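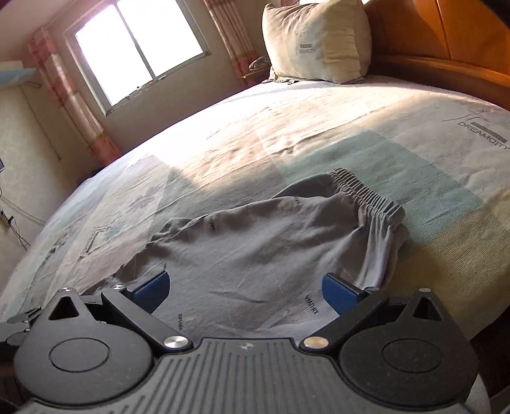

Jikura Home Furniture – Questions We Get A Lot

Does the Godside bed frame need a box spring?
No. The slats hold the mattress by themselves, and a box spring on top will put you at a height better suited to changing light bulbs. The one thing we can't engineer around is what people keep on the bed. If yours is where gray shorts go to lie in a crumple until laundry day, consider the Farah bench, which goes at the foot and takes the same abuse.

How long does assembly take?
Two adults need 80 minutes. One adult needs an evening and a forgiving nature. The hex key is in the small bag taped inside the headboard carton, so please check there before writing to us.

Will it fit up my stairs?
The longest carton is 80 inches and the narrowest side is 9. Measure the landing, too. The landing is where the trouble happens.

What's the difference between the Godside and the Prirnon?
The Prirnon has two drawers underneath and costs more. The Godside has a gap underneath, which stores almost 37 pairs of shoes if you aren't fussy about which ones you see again.

My bed squeaks. Is that normal?
For the first week, sort of. Tighten the corner bolts once the frame has settled under some weight. If it still squeaks, send us a short video with the sound on – we've heard worse.

Can I return it after I've put it together?
Yes, within the return window, but it has to come apart again and go back in its cartons. You did keep the cartons, right?

Do you sell mattresses?
No. We tried it one June and would prefer to leave it there.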